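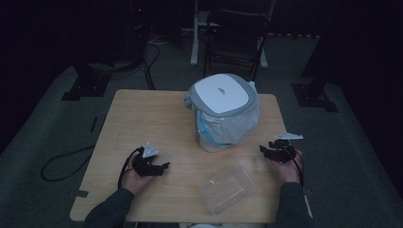

Bread, salt and 400 neighbours

Harvest supper at Datthorpe hospital has outgrown the canteen again, and what a lovely problem to have! It began when Madalena Bragança, a ward sister, invited two Ukrainian colleagues to share their favourite dishes. On 10/18/22 the queue for Yevdokiia Vakulenko's dumplings reached the chapel door - all 800 went before grace had been sung in either language. Chaplain Magnus Gunn hopes to borrow the hall at Whiteley for the spring meal in May.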